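Section 4. Recording demonstrations by remote control

Read this section before you connect the glove. The Posteck quick-start card says a new operator can record usable demonstrations within minutes of opening the box. We have not seen that happen at Rirkatetti, and this guide does not assume it. Plan on throwing away your first afternoon.

4.1 Before you start

1. Check that the emergency stop is within reach of your free hand. The glove hand does not count.

2. Power up the arm and wait for the homing move to finish. The software says "Ready" a few seconds early. Wait until the joints have stopped.

3. Run glove calibration from the Sivanau control panel. Make a fist, spread your fingers, touch thumb to each fingertip. Do all three even if the panel turns green after the first one.

4. Open and close the hand five times with nothing near it. If the thumb lags behind the fingers, calibrate again. Do not try to correct for the lag with your own thumb. You will get good at it, and the robot will learn your bad habit.

CAUTION: The arm follows the glove as soon as the pedal is down. Scratch your nose with the pedal down and the arm will try to do the same.

4.2 Setting out the objects

5. Put out a mix of shapes. Something that rolls, something thin and flat to the table, something with some weight, and something with a cable on it will show you more problems in an hour than a row of matching blocks will in a week.

6. Leave open space in front of the objects so the hand can come in low. Most early collisions come from crowding the near side. 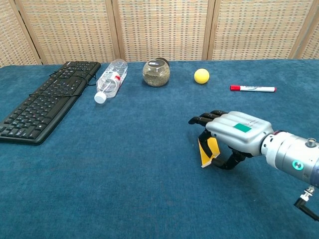
7. Change the layout every ten recordings. Move things, turn them, swap their order. The vendor material claims the model "generalizes from minimal data." In our tests it mostly memorized where things were, and reached for the same spot after the object had been moved.

8. Type in the task name before recording, using plain words: "pick up ball," "stand bottle upright." One task per recording.

Note: See-through objects are hard for the depth view. If the hand keeps closing short of a clear bottle, the glove is probably fine. Record these tasks anyway, but keep them in their own folder so you can leave them out of training later.

4.3 Recording

9. Press the pedal and hold still for one second.

10. Make the reach in a single smooth motion at about half your normal speed. Hesitation gets copied along with everything else.

11. Close the fingers, lift, place, open. Back the hand away before you let go of the pedal.

12. Mark the recording Keep or Discard right away. Do not leave it for later. The "auto-grade" button is supposed to do this for you. We compared it with our own grading in July and it passed several drops as successes, so we no longer use it.

Note: The Chaiyaporn add-on for guiding the arm by hand (pushing it through the motion with the motors slack) works well enough for large arm moves. It does not record finger motion in any way we would trust. Use the glove for anything that involves a grasp.

4.4 How many recordings are enough

The brochure figure is 122 per task. Our ball task took 418 kept recordings before it stopped embarrassing us, and a ball is easy. For the marker we are at some 2000 and would still not leave it running alone. Treat any number you are given, ours included, as a guess that depends on your table and your operator.

13. Stop after 40 minutes and rest your arm. Tired recordings look fine on playback and train badly.

14. Before closing the session, play back three kept recordings at full speed. If the arm shakes or the fingers close late in any of them, check the whole batch.

CAUTION: Playback moves the real arm. Put the objects back where they were, or clear them off, and keep your hands out of the work area.

Section last revised 19/11/2022. Go to Section 5 for training settings.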